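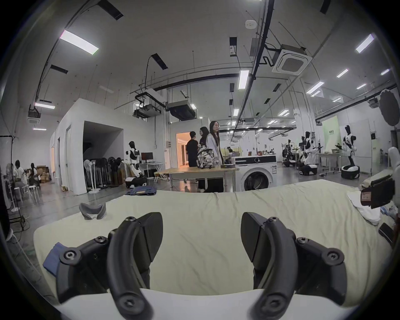 Fig. 6-1. Laundry work area with the hand-held gripper at the front table. The wooden-topped table and the washing machine stand behind it.

6. Laundry tasks with the hand-held gripper

6.1 Before you begin

This section is for users of the Stosard gripper who want to record or test household work with cloth. Please read section 5 (fingers and calibration) first. If the fingers are not calibrated, the values in this section will not be correct for you.

Many users ask us if the machine can already do the laundry. At the moment our answer is: some parts of it. Picking up one cloth from a flat table works well. Folding a cloth in half works on most tries when the cloth starts flat. Sorting a mixed heap, turning a sleeve the right way out and folding jeans still need a person close by. Please plan your tasks with this in mind.

6.2 Preparing the table

1. Spread the base sheet over the table. Small wrinkles in the sheet do no harm, but the sheet must not slide when you pull it lightly with one hand.
2. Choose a sheet in a pale, plain colour. Patterned sheets make it hard for the software to find the border of the cloth.
3. Set the table height to 700 mm. If your table is fixed, enter its real height in the menu Turcombe > Station > Height.
4. Lay out the cloths with space between them. For the first session use one coloured cloth and one white cloth only.
5. Put a second gripper, if you have one, on its side near the border of the sheet and switch it off.

Note: White cloth on a pale sheet is the most difficult case. Do not begin with it. Do the coloured cloth first, and go to the white one when you have 60 good tries saved.

6.3 Picking up and folding

1. Hold the gripper above the cloth with the fingers fully open.
2. Lower it until both finger tips touch the cloth. Do not press.
3. Close the fingers slowly. A fast closing pushes the cloth away and you will catch only air.
4. Lift straight up by the width of one hand and wait for the short tone.
5. Move the held side over to the opposite side, lower it and open the fingers.
6. Press Save, or press Discard if the cloth has turned or dropped.

CAUTION: Keep your free hand away from the finger joints while the fingers are closing. The joints can pinch the skin.

CAUTION: Do not lift jeans or a filled bag by one finger. The finger can bend and must then be replaced (part 618).

6.4 Loading the washing machine

Loading is a trial function in this version. Use it only with the machine switched off and the door fully open.

1. Place the laundry on a table next to the machine.
2. Pick up one piece at a time.
3. Bring it through the middle of the door opening and release it well inside the drum.

Empty all pockets by hand before you start. The software does not check pockets - it also does not know which clothes may be washed together. Closing the door and choosing the programme remain the work of a person.

6.5 If something goes wrong

Message 748, "Cloth not found": the colour of the cloth is too near to the colour of the sheet. Change one of them.

The fingers close but hold nothing: clean the finger tips with a dry cloth and repeat the calibration in section 5.

The base sheet lifts together with the cloth: you are pressing too deep. Fasten the sheet with the Broller clips and try again from step 1 of 6.3.

Text of section 6: Kausar Paracha. Revised in May.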